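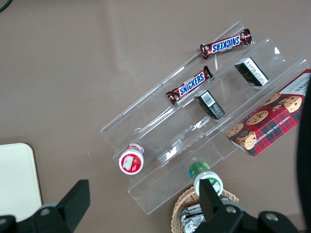

481 words · 3 min read

Pantry and snack shelf stuff, quick version

Did the whole cupboard over in March and people keep asking, so notes. No particular order.

Clear risers. Best thing in there. Stepped ones with a lip at the front of each shelf, so bars and packets don't slide off when you grab one. Candy on the top step if you have small kids. Ours came from Staniforth, but any clear plastic one does the job. Measure the depth of your shelf first!! I didn't. Sent one back.

Cleaning acrylic. No window spray with ammonia, it clouds. No paper towels either, they scratch. Lukewarm water, a drop of dish soap, soft cloth, pat dry. Static makes dust stick — wipe with a barely damp microfiber and leave it alone.

Sticker goo on new plastic. Peel slow. What's left, rub with cooking oil, wait 4 minutes, wash. Hair dryer works on glass jars but keep it off acrylic, it can warp.

Light scratches. Plastic polish, small circles, test on the underside. Toothpaste sort of works. Deep ones, turn that side to the wall.

Jars. Square beats round, you lose a lot of shelf to round. I use the Koro ones with the gray lids. Lids smell if you store them shut and empty, so leave them cracked open. If they already stink, baking soda overnight, rinse, sun.

Labels. Masking tape and a marker. Put the date you opened it, not only the name. Tape on the back of the jar if you hate the look. Chalk labels rub off, don't bother.

Chocolate. Keep it off the shelf over the stove or next to the dishwasher. 60 degrees or a bit over is nice, anything like a hot car and it goes gray and chalky. That gray is just fat or sugar coming up, fine to eat, or chop it for brownies. Fridge only if you have to, in something with a lid, or it taks on onion.

Flour and rice. Freezer for 4 days when you bring it home, then into the jar once it's back to room temp. Open the bag too soon and you get damp flour. Bay leaves for bugs — my mother swears by them, I had moths anyway.

Moths, if you get them. Everything out. Toss anything open. Vacuum the shelf peg holes, that's where they hide, then wipe with vinegar and water. Empty the vacuum outside. Check the birdseed in the garage too.

Shelf liner. Korkness cork roll, cut with a utility knife against a metal ruler. Wieght the corners down overnight so it stops curling. Don't glue it, you'll want it out when something leaks. And honey always leaks.

Sagging shelf. Flip it over. Really. If it sags back, screw a strip of wood along the underside at the front edge. Cans go at the ends, near the supports, cereal in the middle.

Squeaky hinge. Bit of candle wax on the pin. Oil drips on the food.

Next up, under the sink. Also the Furner drawer dividers, still waiting on those to ship.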